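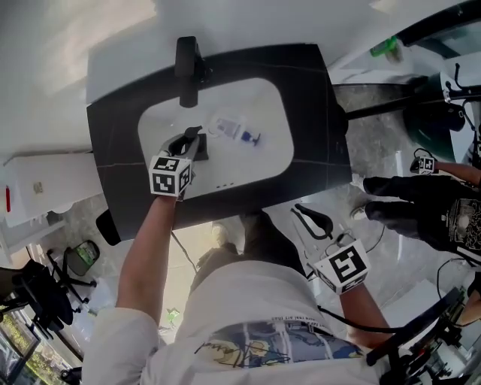
Sink counter, dark gray top, white basin, black faucet

Ticket 409, opened 2021-01-31 by Izzati Sutanto
Product: Gedby basin and counter set

Hi again! So the basin is still draining super slowly, even after I pulled the stopper and cleaned out all the gunk (gross, by the way). I checked the three little overflow holes too and poked a pipe cleaner through each one, no change. The seams in the counter look fine to me, so I'm leaving those alone.

Next I'm taking the trap off. Does the Gedby use the same washer as the Lencho? I've got a spare one of those in the drawer!

Status: waiting on parts desk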